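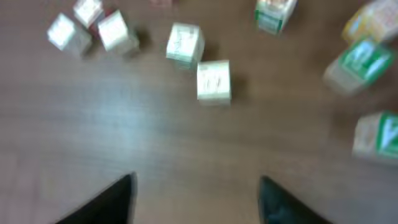
6 min read

Woke at ten to five with the gulls going mad on the chimney and couldn't get back off, so I got up and made tea and sat on the back step in my coat. July, and I needed a coat! The tide was right out and you could smell it from the garden, that muddy, eggy smell that visitors to Bresport wrinkle their noses at and I've stopped minding. I gave up on going back to bed by six and decided it was going to be a Clearing Out day, capitals and all.

I'd been putting off the loft for weeks. The roofer can't start until everything's away from the eaves on the Devadside end, and everything is on the Devadside end, naturally, as that's where the hatch is and for years we've just shoved things up the ladder and given them a push. So up I went with the big torch and a roll of bags. I lasted forty minutes before I had to come down for air. It's hot up there even on a grey day and the insulation gets into your sleeves.

First thing down was the Hoekstra, which I'd forgotten we still had. It's a folding sewing table, very heavy, belonged to my gran, and one leg has never locked properly. I stood it up in the hall and it sagged at me like a tired horse. I can't sew. I've never been able to sew. My mum can do a hem while watching the telly and my sister made her own bridesmaids' dresses, and I once stapled a pair of school trousers and sent the child out in them. But I looked at that table and thought, well, perhaps this autumn, and put it in the keep pile. So that's how the day was going by half past seven.

Then the boxes. I'd labelled them when we moved in and I was obviously very pleased with myself at the time, because they say things like MISC (GOOD) and MISC (OTHER). Misc good was candlesticks, a fondue set and a great many cables. Misc other was mostly paper. I found the receipt for our first cooker, £41 second-hand, and it had written on the back, in my handwriting, "left ring sticks, bang it". I'd forgotten the banging! You had to give it a proper thump with the heel of your hand and then it lit with a whoosh that took the hair off your knuckles. We had that cooker for 7 years, which looking back was madness.

Had toast at nine, standing up. Too much marmalade. My back was already grumbling.

After that I got stuck in the letters, as I knew I would. The trick with clearing out is not to read anything and I have never once managed it. There was a whole carrier bag from the year I lived in the flat over the bakery, when I had no phone and people used to write to me. Proper long letters, six sides, all about who'd got off with whom and what they'd had for tea. I sat on the landing with my legs through the banisters like a six-year-old and read until my feet went numb. I used to be funnier. Or I had funnier friends, or we just had more time to be funny at each other. One of them had drawn me a map of her new kitchen, with an arrow pointing at a damp patch and "looks like Wales" next to it. I haven't spoken to her in I don't know how long. I might write. I did look for her address and only got as far as finding the old one.

Rain at eleven, really heavy, and I ran round shutting windows and got the washing in with only the towels caught. Then of course I had to go back up the ladder to see whether it was coming in, and it was — a nice steady drip just beyond the water tank, landing on a suitcase. I put the jam pan under it. The suitcase is ruined but it was a horrible suitcase. It came with us on that coach trip when we ended up spending the night at the services, and I've held it against the suitcase ever since, rather unfairly.

The roofer rang back while I was eating a cheese sandwich. He says £935 for the Devadside slope if the battens are sound, and more if they're not, and he did that little intake of breath down the phone which I imagine they learn at college. I said yes. What else do you say? It's a roof. I did ask about doing half now and half in the spring and he just went quiet until I said never mind. I've moved the holiday money over and I'm not going to think about it until it's done. Camping will be fine. Everyone likes camping (I don't like camping).

Afternoon was better. The rain went off and I took two bags to the charity shop and one to the tip, and came home with a lamp. I know! But it was a lovely lamp, green base, and it was only a couple of quid, and the one by my chair has buzzed since Christmas. I also had a go at Bendix, which is what we call the lawnmower, on account of it sounding exactly like my nan's old washing machine on spin. It started second pull. I did the front and half the back and then it made the noise and I left it where it stood, in the middle of the grass, as a sort of monument.

Tea was egg and chips as I couldn't face a pan with more than one thing in it. Ate outside on the step with the plate on my knees. Next door's jasmine has come right over the fence now and I've no intention of mentioning it, it smells gorgeous in the evening and they don't even get the benefit. There were swifts, lots, very high up. I think of them as a June thing and it always surprises me how long they hang on.

Where I've got to, then: the eaves are clear apart from the big trunk, which I can't shift on my own. The hall is impassable. You have to go sideways past the sewing table and then climb over misc other to get to the loo. I've kept far more than I've chucked, and I've put the letters in the bottom of my wardrobe where they'll be in the way for another twenty years. My hands smell of dust even though I've washed them and washed them. My knees are telling me about the ladder.

Must remember tomorrow: empty the jam pan, ring about the trunk, buy bulbs for the lamp (small screw, not bayonet, I always get it wrong), move Bendix before it rains again. And look for that address properly. I've a feeling there was a change-of-address card stuck inside the old recipe book, the one with no cover, so long as I didn't put that in the charity bag this afternoon.

Ten past ten and still light at the edges. Bed.

Get new entries by email. Pop your address in the box and press Subscribe. You can unsubscribe at any time.

Contact | Copyright: please ask before reusing anything from this diary | Back to top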